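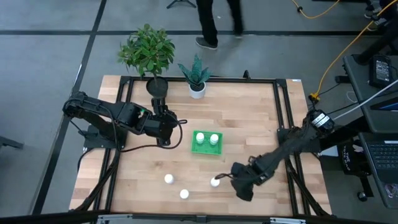
# Stevbridge Walking Aid Loan Records

Accept cookies | Manage preferences

The file holds 415 anonymised loans of walking sticks, frames and ferrules, issued from the Braston and Zarnutdale counters.

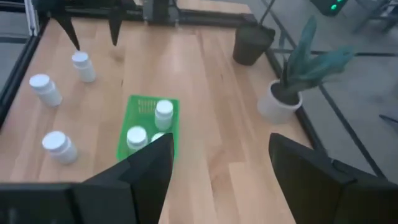
Each row gives the aid type, handle height and loan length in days – 90 at most. 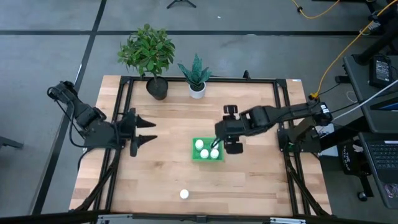

Are renewed loans listed twice?
A renewal keeps its first row, and the renewals column rises by one.

Ferrule sizes follow the Skinner code list, version 3. 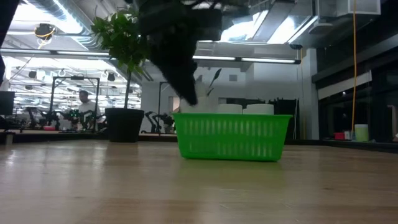

Blank sizes mean that the label was worn. Borrowers under 18 are left out.

Updated 2021-01-01

3 shares

Related
- Braston Rollator Returns
- Ferrule Size Codes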